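The desk bin, and other small things I have finally sorted

Quick one because the washing machine finishes in ten minutes and then I have to go out.

I said in October I would sort the work room out. I have sorted the work room out. Well, most of it. The shelf behind the door is still a disgrace and the box marked CABLES 2 has not been opened, but the table is clear and I'm counting that.

First, how bad it was. I had three mugs on there. Envelopes going back to before we moved to Lonville. A tape measure I'd bought twice, because I couldn't find the first one, which was under the envelopes. Pencil shavings everywhere. Those little plastic tags off new socks. Bits of thread, dried up glue, the paper backing off stickers. Nothing you'd call rubbish exactly, just crumbs of stuff, and it all sat there for months as the proper bin was across the landing in the bathroom and I am lazy.

That was the whole problem, I think. The bin was too far away.

So the actual clear-out. Started about 70 minutes before tea, thinking it would take the whole evening, and it very nearly did. What I did, more or less in order:

Everything off the table and onto the bed. Everything. Even the lamp. This is horrible, but it means you can't go to sleep until it's done.

Wiped the top down twice. Warm water, drop of washing up liquid, old tea towel. There was a ring from a paint pot that wouldn't shift, so I left a wet cloth on it while I did the pile, and then it came up with a fingernail.

Sorted the bed pile into keep, shred, and don't know. The don't know pile was enormous. I went through it again after tea and most of it went.

Put back only what I'd used that week. Pens, notebook, the good scissors. The rest went in the drawers, and a fair bit of it will probably never come out again. Fine.

Then the bin. I'd been looking at small ones for ages. You wouldn't beleive how many there are. I had a mesh one before, years ago, and shavings went straight through the holes. Had a Mendex one with a swing top after that, which was alright until the lid started dropping inside every time you pushed anything in, and you had to fish it out of the tea bags. Open pots are ok but I knock everything over. I wanted a lid, I wanted it small, and I did not want it to be bright pink, which rules out more than you'd think.

In the end I got a cream one with a flip lid from Rilden, the hardware place near the station. Cost less than a sandwich and a coffee. They had it on the bottom shelf behind the washing up bowls. I'd gone in for picture hooks. Forgot the picture hooks.

Why I like it, in no order. It lives on the table, so it gets used. The lid tips up and stays out of the way while I'm sharpening or unpicking something, then down it goes when I've finished and I don't have to look at the mess. It wipes clean. It doesn't shout. On a white table a cream bin nearly disappears, and I'd worried the two would look mismatched, one a bit yellow and one a bit blue, but I stopped noticing after a day.

I line it with the little paper bags from the greengrocer. They aren't quite tall enough so you have to fold the top over, but then they go straight out with the rest. Used to buy rolls of tiny liners and it felt daft, buying a bag to throw a bag away. No apple cores though. I did that once with the Mendex and forgot about it over a long weekend. Never again. 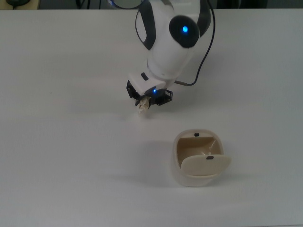
Cream flip-lid bin, lid open, on a nice clear white table.

Look at all that space! I keep wanting to put something on it. A plant, a tray, a dish for paperclips. I am resisting. The tray is how it starts – you buy a tray to keep things tidy and then you've just got a tray full of things.

Emptying it. I do it last thing, with the mugs. Takes no time. If I leave it two days it's full and the lid won't sit down properly, and then I start balancing things on top of it, and we all know where that goes.

A few of you asked after the last post about the drawers, so very quickly. They're the Chu ones, the plain three-drawer unit, second hand, with one runner that sticks. Candle wax on the runner helps. I measured them before I bought them, and then measured the wrong wall, so they're 60 millimetres further out than I wanted and I catch my hip on the corner. I've stuck a bit of felt on it. Looks awful, works fine. The top drawer is pens and tape, middle is paper, bottom is the things from the don't know pile that I couldn't quite part with, mostly instruction leaflets for things I may or may not still own.

Still to do: shelf behind the door. CABLES 2. Find somewhere for the iron. Picture hooks, obviously, the pictures are still on the floor facing the wall. And the lamp needs a new bulb, the one in it makes everyone look ill.

If anyone has a good way of keeping pencil shavings from sticking to the inside of the lid, please tell me, they cling on and then drop on the table when I open it. I've tried wiping it with a damp cloth and that sort of works for a day.

Right, the machine's beeping. More about the shelf next time, if I've done it.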